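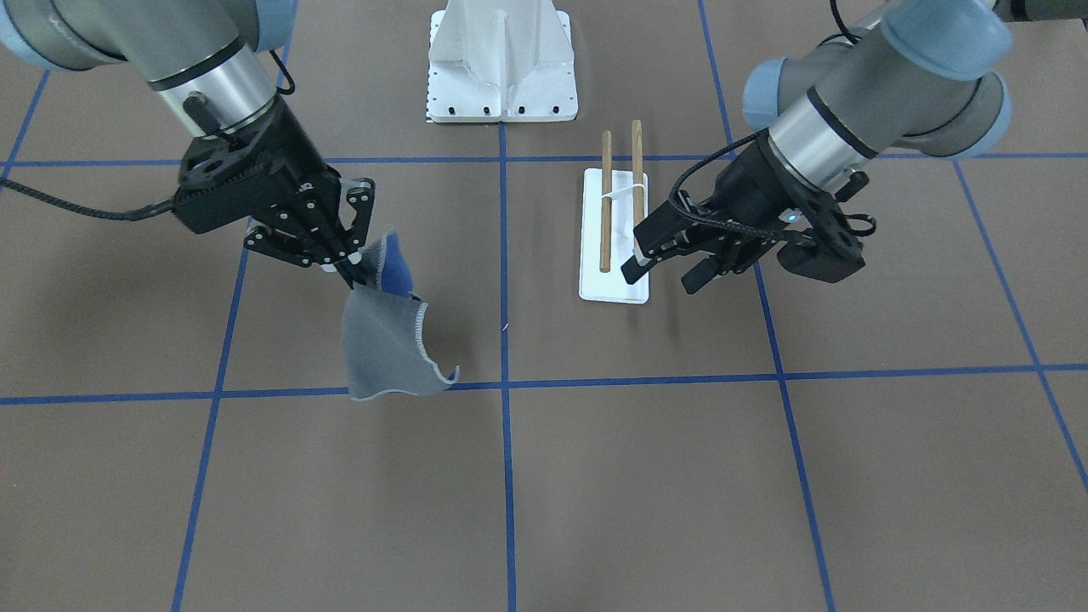 Pool towels are back on loan at Retamal

Good news for anyone who has ever turned up for a swim and left their towel on the kitchen chair (me, twice in June). As of 23rd July, the front desk at the Retamal pool is lending towels again, and this time you don't have to leave your car keys as a deposit!

I stopped by before work to try it out. You give your name, you get a towel, and you drop it in the bin by the showers when you're done. Marlies Pichler, who runs the desk in the mornings, told me they started with 104 towels and that 71 went out on the first day, mostly to kids from the swim camp. She was pretty pleased with that, and so was I – mine was thick and big enough to sit on afterward.

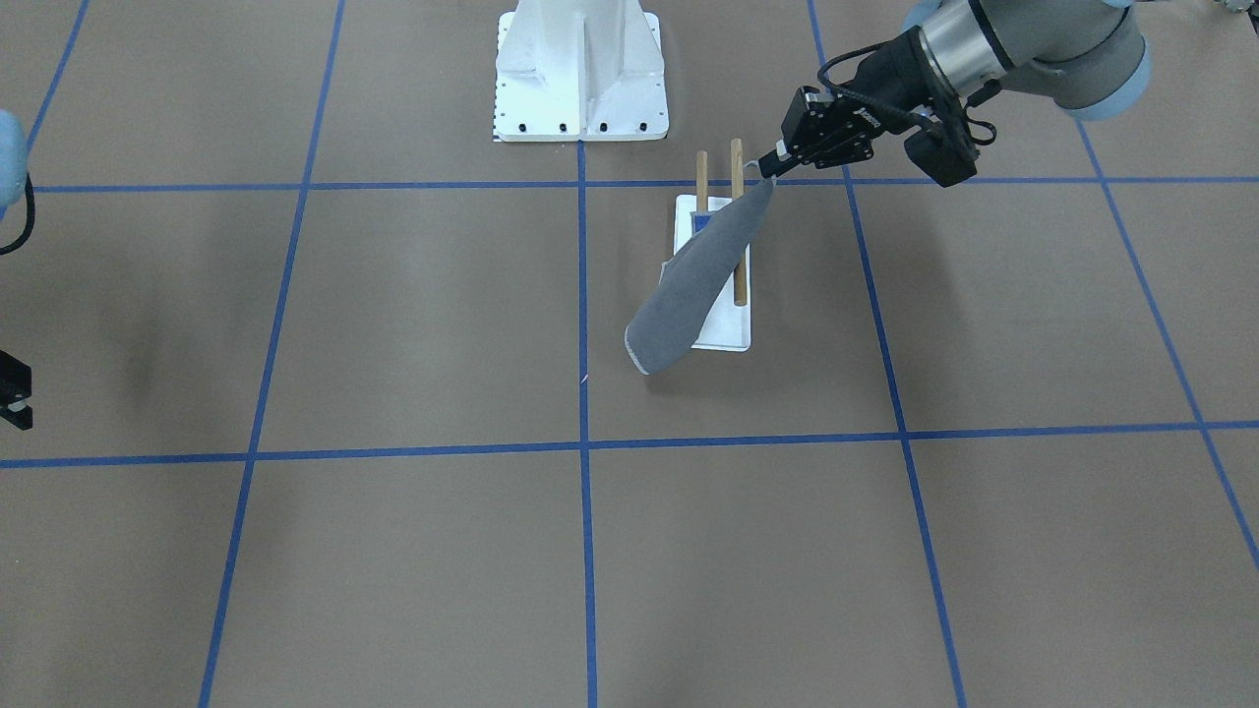

Do you need to be a member to borrow one?

Anybody who has paid to swim can borrow a towel, and that includes people on a single-visit ticket.

The washing goes to Ferkivico, the laundry over on Pirard Street, which picks up in the evening and brings everything back before the doors open. It's the same outfit that does the tablecloths for the Esel café, so if you've eaten there you know their work (and how they fold).

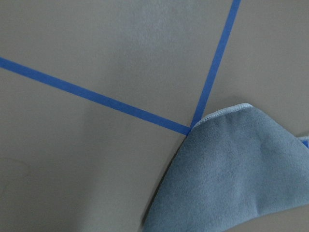
What it costs

The loan is free for the rest of the summer. If you take a towel home and forget about it, the desk will call you after 4 days, and if it still doesn't show up you'll be charged for a new one. Santino Gallardo, the pool manager, says he'd much prefer to have the towel.

He also told me why the old program stopped. Last year's count came up way short, and the pool had paid $531 for replacements before anyone thought to write down names. Now there's a sign-out sheet on a clipboard, with a pen on a string.

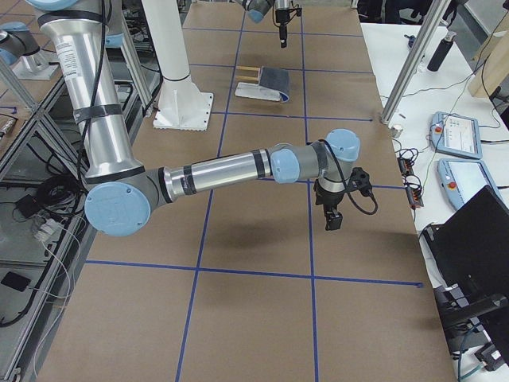 I asked him if the towels might stick around past the summer, and he said he'd like that, but the laundry bill has to be looked at first. Winter swimmers would be glad of them, I think, with that long cold walk back to the lockers. If you want to put in a word, the comment box is next to the vending machine, and Marlies empties it herself.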